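Honeylyn Gatchalian
Moving my mother out of the house on Lacson and into an apartment in Brodcombe taught me a few things about paperwork. Putting them here for anyone with a parent's move coming up. Long thread.

First, the mail. The forwarding request took me ten minutes online and covered letters fine. It did not cover the pharmacy, which ships with a private carrier. Her blood pressure pills went to the old porch for 2 months running before I caught it.

Call the pharmacy separately. Then call the insurance company, even if the pharmacy says they'll pass it on. Ours didn't.

Second, utilities. Wodstead Electric wanted the account holder on the phone, in person, with her own voice. I had power of attorney on file with the bank but not with them. They are separate files. We ended up on speaker at the kitchen table at 8 in the morning, Mom reading her account number off an old bill.

Keep one old bill from every company. Paper. I had shredded most of them by then and regretted it. 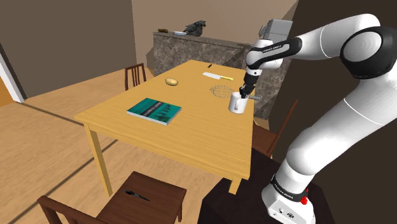 Third, the water heater. Hers was a rental and she had forgotten. The contract was from when my dad was alive and in his name. The rental company wanted a death certificate and a transfer form before they would talk about closing it out. The buyout was 69 dollars, so in the end I paid it and sent the certificate later.

Order more certified copies of a death certificate than you think you need. I am still mailing them out years on.

Fourth, the deposit. The apartment asked for 1,000 dollars to hold the unit, refundable. The word "refundable" was in the brochure and nowhere in the lease. I asked them to write it in and initial it. They did it on the spot, no argument. I would not have signed otherwise.

Fifth, the furniture. We measured the couch and the doorway. We did not measure the elevator. The couch lives with my cousin now.

Her table fit. Her bed fit. The china cabinet fit with the top section off, and the top section is in my garage until I find the right screws.

Somebody asked me about movers. We got 2 quotes, both by phone, and both went up after a walkthrough. Ask for the walkthrough before you compare prices. The stairs were what changed it - three flights if you count the basement.

Voter registration, library card, car insurance. The car insurance went down. The library card was free and she got it before I had finished unpacking the bathroom.

Still to do: the safe deposit box. The key is in a coffee can, according to Mom. There are four coffee cans.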